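Accueil | Formations | Supports de cours | Ressources | Contact

Classé dans : Petit rangement – conditionnement à poste fixe

Chapitre 4. Les boîtes à compartiments en matière transparente

Support remis aux stagiaires du module Viria, mis à jour le 20/09/2022. Rédaction : Lucrezia Morelli.

4.1 Objet du chapitre

Le chapitre précédent traitait des bacs ouverts et des tiroirs modulaires. On aborde maintenant les boîtes fermées de petit format, à compartiments fixes, posées directement sur le plan de travail. Elles servent au rangement de la visserie, des embouts, des échantillons et des petites fournitures de bureau. Leur point commun est un volume intérieur réparti par des cloisons verticales, avec un couvercle commun à tous les compartiments.

4.2 Terminologie

On appelle « compartiment » le volume délimité par deux cloisons, ou par une cloison et une paroi extérieure. Une boîte à trois compartiments alignés comporte donc deux cloisons intérieures. Le terme « case » est réservé aux plateaux sans couvercle. Le « fermoir » désigne toute pièce qui maintient le couvercle : clip, loquet ou languette moulée. La « façade » est la face tournée vers l'opérateur en position d'usage. Ces conventions sont celles du glossaire distribué en séance 1.

4.3 Choix de la teinte

La matière incolore donne la meilleure lecture du contenu mais accuse vite les rayures. La matière fumée les masque mieux et atténue les reflets directs, au prix d'une perte de contraste pour les pièces sombres. Sur un plan clair, une boîte fumée vide reste facile à repérer par ses arêtes et ses cloisons. Sur un plan foncé, l'identification est plus lente. On retiendra donc un plan blanc ou gris très clair pour les exercices.

4.4 Mise en place au poste

La boîte se pose à plat, façade vers soi, fermoir accessible. La zone avant du plan reste dégagée pour recevoir les pièces à trier. La distance entre la boîte et le bord arrière n'est pas imposée – elle dépend de l'ouverture du couvercle, qui doit pouvoir basculer sans rencontrer d'obstacle. Un tasseau ou une planche placés derrière le plan peuvent gêner cette course ; on vérifie le débattement avant de commencer.

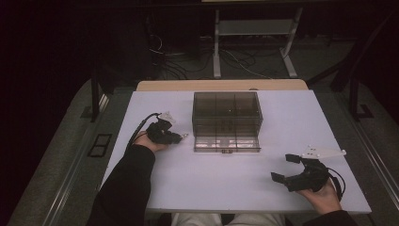
Jozef Koster objecte que la façade tournée vers l'opérateur n'est pas toujours la bonne solution : pour un gaucher, écrit-il, un léger pivotement de la boîte vers la gauche évite de croiser les bras au moment d'ouvrir, et le fermoir reste tout aussi accessible. La remarque est recevable. La règle du 4.4 vaut comme position de départ, et le pivotement est admis s'il est conservé pendant toute la série.

4.5 Ouverture et fermeture

L'ouverture se fait à deux mains. L'une maintient le corps de la boîte par le côté, l'autre dégage le fermoir puis accompagne le couvercle jusqu'à sa butée. On ne tire pas sur l'angle du couvercle. À la fermeture, la pression s'exerce au droit du fermoir. Un fermoir central unique laisse les angles libres : une pièce qui dépasse d'un compartiment latéral peut soulever le bord du couvercle sans que le fermoir se libère. Le contrôle visuel porte donc sur les deux angles avant.

4.6 Remplissage

Masse maximale retenue pour les exercices : 700 g, répartis entre les compartiments. Hauteur libre sous le couvercle : 2 mm au minimum. Les pièces longues sont couchées parallèlement aux cloisons. Les pièces les plus lourdes vont au compartiment central, afin que la boîte reste équilibrée lorsqu'on la soulève. Pas de mélange de références dans un même compartiment, même provisoire.

4.7 Entretien

Chiffon doux, eau tiède, savon neutre. Les solvants sont exclus : ils provoquent un faïençage au voisinage des cloisons, là où la matière est sous contrainte. Séchage couvercle ouvert, 30 minutes.

4.8 Travail à préparer

Relire la fiche Ladico n° 17 (tolérances des cloisons moulées). Comparer par écrit deux modes de fermeture, clip et languette, du point de vue de l'usure. Une page, schéma coté compris.

À consulter également
– Chapitre 3. Bacs ouverts et tiroirs modulaires
– Chapitre 5. Étiquetage des contenants
– Fiche Galli : nettoyage des matières transparentes
– Compte rendu de la séance d'avril, atelier Trustthorpe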